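Gemeinschaftswerkstatt Flovwood
Prüfliste Arbeitszelle Greifarm, Halle 2
Vorgang Nr. 1281
Datum der Prüfung: 20.11.2024
Anlass: Wiederholungsprüfung nach Umbau des Werktisches
Grundlage: Werkstattordnung Flovwood, Abschnitt Eigenbau und Automatisierung

Bewertung: i. O. = in Ordnung; M = Mangel, Frist beachten; n. g. = nicht geprüft

1. Aufstellung und Zugang

1.1 Standfläche des Arms eben und tragfähig: i. O.
1.2 Bodenmarkierung des Schwenkbereichs vorhanden: M
Bemerkung: Die Markierung ist auf der Seite zum Durchgang abgelaufen. Zu erneuern bis Januar.
1.3 Zugang zum Hauptschalter frei: i. O.
1.4 Aushang der Betriebsanweisung lesbar: i. O.
Bemerkung: Es hängt noch die Fassung vor dem Umbau. Inhaltlich zutreffend, der Austausch ist bei Gelegenheit vorzunehmen.

2. Not-Halt und Steuerung

2.1 Not-Halt am Bedienpult, Funktionsprobe: i. O.
2.2 Not-Halt an der Tischseite, Funktionsprobe: i. O.
2.3 Wiederanlauf nur nach bewusster Quittierung: i. O.
2.4 Begrenzung der Geschwindigkeit im Einrichtbetrieb: i. O.
2.5 Programmstand dokumentiert: M
Bemerkung: Im Werkstattbuch ist Stand 271 eingetragen, in der Steuerung ist ein neuerer Stand geladen. Der Eintrag ist nachzuholen. Bis dahin ist nur Einrichtbetrieb zulässig.

3. Behälter und Werktisch

3.1 Behälter gegen Verschieben gesichert: i. O.
Bemerkung: Die Klemmung am linken Rand ist vor jeder Schicht von Hand nachzuprüfen.
3.2 Behälterwände ohne Risse oder scharfe Kanten: i. O.
Bemerkung: Kratzer an der hinteren Wand und Scheuerspuren am Boden sind als Gebrauchsspuren bewertet.
3.3 Klebemarkierungen auf dem Tisch vorhanden: i. O.
3.4 Gegenstände mit Schneidkanten im Greifbereich erfasst: M
Bemerkung: Der Klebebandabroller hat eine metallische Abreißkante. Er ist in die Liste der Greifobjekte aufzunehmen. Entnahme von Hand nur bei stillgesetztem Arm.

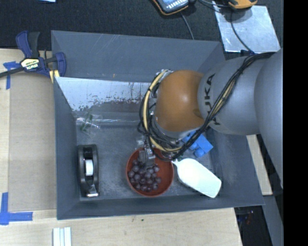 Zu Abschnitt 3 und 4: Behälter mit Greifobjekten, Greifer an der Schale mit Trauben, links der Abroller.

4. Leitungen und Greifer

4.1 Leitungsbündel am Arm gebunden: i. O.
Bemerkung: Das Bündel bildet unter dem orangebraunen Gelenk eine Schlaufe, die bei tiefer Greifposition bis über die Schale reicht. Der Abstand zu den Greifobjekten ist bei Programmänderungen erneut zu beurteilen.
4.2 Heller Schlauch ohne Knick geführt: i. O.
4.3 Befestigung des Greifers, Schrauben auf festen Sitz geprüft: i. O.
4.4 Greifkraft nachgemessen: n. g.
Bemerkung: Das Messmittel Nr. 3885 befindet sich zur Kalibrierung bei der Firma Escobedo. Die Messung ist nach Rückgabe nachzuholen.
4.5 Leitungen der Geräte hinter dem Behälter aus dem Arbeitsbereich geführt: M
Bemerkung: Ein dünnes graues Kabel führt bis an den hinteren Behälterrand. Es ist so zu verlegen, dass es vom Arm nicht erfasst werden kann.

5. Lebensmittel als Greifobjekte

5.1 Als Versuchsmaterial vorgesehen und nicht zum Verzehr freigegeben: i. O.
5.2 Entsorgung am Ende des Nutzungstages geregelt: i. O.
5.3 Reinigung des Behälterbodens im Putzplan enthalten: M
Bemerkung: Der Putzplan führt den Behälter nicht auf. Zu ergänzen unter Position 1085.

6. Gesamtbewertung

Der Betrieb der Zelle im Projekt Sumomness ist mit Auflagen zulässig. Der Automatikbetrieb bleibt gesperrt, bis die Punkte 2.5, 4.4 und 4.5 erledigt und im Werkstattbuch abgezeichnet sind. Die übrigen Mängel sind bis Januar zu beheben.

Änderungen an Steuerung oder Greifer sind der Prüfstelle Stevance vor der Wiederinbetriebnahme schriftlich anzuzeigen.

Verteiler: Werkstattleitung, Projektgruppe Sumomness, Prüfstelle Stevance, Aushang Halle 2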